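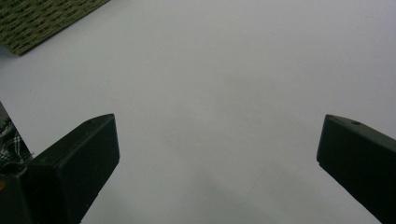 Surface, white, with the green woven material at upper left. A few faint streaks in the finish.

Haze after polishing, matte white topcoat

mesard_finish
Matte white waterborne topcoat on a table. Three coats, sprayed, 67 F in the shop. Faint streaks show at a low angle. I went over one corner with 3,000 grit on a foam pad and that corner now reads shinier than the rest. Is there a way to bring the sheen back down without respraying?
Posted September 2, 2020

Girnar19
No. Matte comes from flattening agent standing up at the surface. Sand it fine enough and you level it. You can scuff the whole top back with a gray pad, but it will polish up again wherever people rest their arms.

Huệ Từ
Disagree in part. If the film is fully cured, a gray pad run with the length of the top gives an even low sheen that holds up for years on a table with light use. Clean first with water and a drop of dish soap. Streaks on matte white are often residue from a cleaner with wax in it.

Girnar19
"Light use" is doing a lot of work there. I had a desk come back in November with two bright patches, same method.

skorent_b
What did you strain the paint through, and did you stir the can between coats? Flattener settles. An unstirred can gives you a glossier first coat and a chalky last one, and the streaks follow the gun passes.

mesard_finish
Stirred before the first coat only. Streaks do run the same direction as my passes. No wax cleaner used.

skorent_b
Then it's in the film and washing won't touch it. Scuff with 1,000, stir for five minutes, one wet coat with 50 percent overlap.

Huệ Từ
I'd still wash one small area before sanding anything. Costs ten minutes.

Girnar19
Agree with skorent on the respray. 1,000 is too fine for adhesion with most waterborne products, though. Check the data sheet. I stop at 320.

skorent_b
Mine allows it inside the recoat window. Past that, yes, go coarser.

mesard_finish
Past the window by 19 days. Will wash a patch tonight and go to 320 if nothing changes.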